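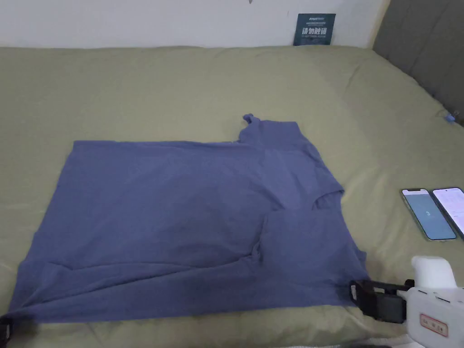 Ticket 45: Donation receipts going out twice, and some monthly gifts not showing on the Stundonville page
Status: Closed
Product: Drokik donor forms
Opened by: Divya Kartha, Lultesdale Veterans Family Fund

Hi there, and thank you in advance for reading all of this, I know I tend to go on!

We're a small fund that helps military families with rent, car repairs and travel to medical appointments, and we've been using your donor forms since January. Mostly it has been lovely. We set up a second giving page for our new Stundonville chapter last week, and ever since then folks who give through it have been getting 2 receipts for a single gift. Same amount, same wording, but the receipt numbers are different. Their cards were only charged once, thank goodness. I checked that first thing, before I'd even had my coffee.

The other part is that 8 of our monthly donors asked to have their gifts moved over to Stundonville. I moved them, and the donor list says they're moved, but the total on the public page hasn't budged. One of them is a retired Navy cook who gives in memory of his brother, and he wrote me the sweetest note asking whether he'd done something wrong. He hadn't, of course, and I told him so, but I'd love to be able to tell him it's fixed.

What I've tried so far: I logged out and back in, cleared the browser history, and looked at the page on my phone and on my daughter's laptop. Same thing everywhere.

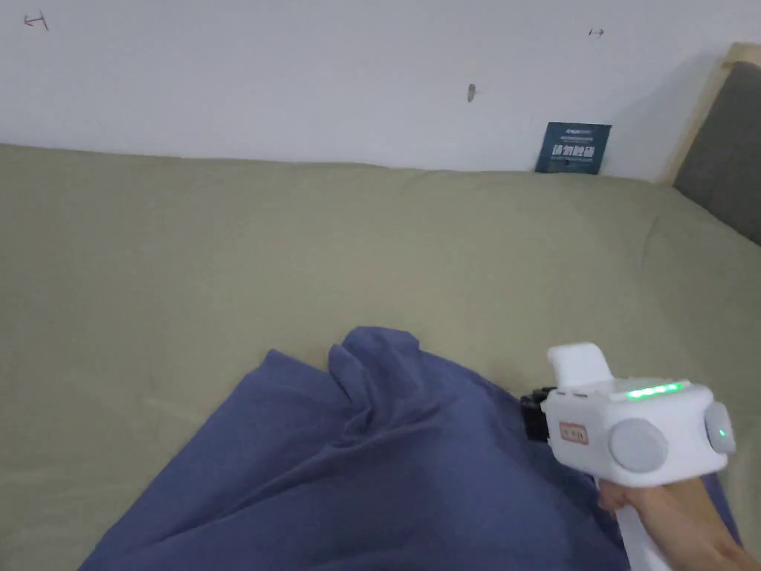
Reply from Drokik support

Hi Divya,

Please don't ever worry about a long message, it saves us asking! I've had a look at your account and I think we're dealing with two separate things.

For the receipts, could you go to Settings, then Messages, and tell me how many thank-you emails are switched on for the Stundonville page? When a page is made by copying an older one, the original's thank-you email comes along with it, and the new page also gets its own. If both are on, both go out.

For the monthly gifts, changing the page on a donor's record only affects gifts from the next payment forward. Anything already received stays with the old page until you choose Reassign Past Gifts. Please hold off on pressing that until the receipts are sorted, as it can send a fresh receipt for each gift it moves.

Reply from Divya Kartha

You were right, there were two of them sitting there, both on! I switched off the one with the Lultesdale name on it and made a test gift of my own, and only one receipt came through. I'm so pleased.

I haven't touched the Reassign button. Is there any way to do it quietly, without everybody getting an email? Some of our donors are in their eighties and a pile of receipts would set the phone ringing all afternoon (I do enjoy a chat with them, but still). 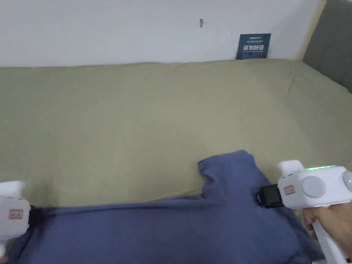
Reply from Drokik support

There is! On the Reassign screen, open More Options and untick Notify Donor before you confirm. Do one person first, check that the page total goes up, and then do the rest together.

Reply from Divya Kartha, Saturday, July 5, 2025

All done, and the total is right. I started with our Navy cook and he didn't get any extra mail. You can close this one. I'll open a new ticket about printing the year-end letters, but there's no hurry on that at all.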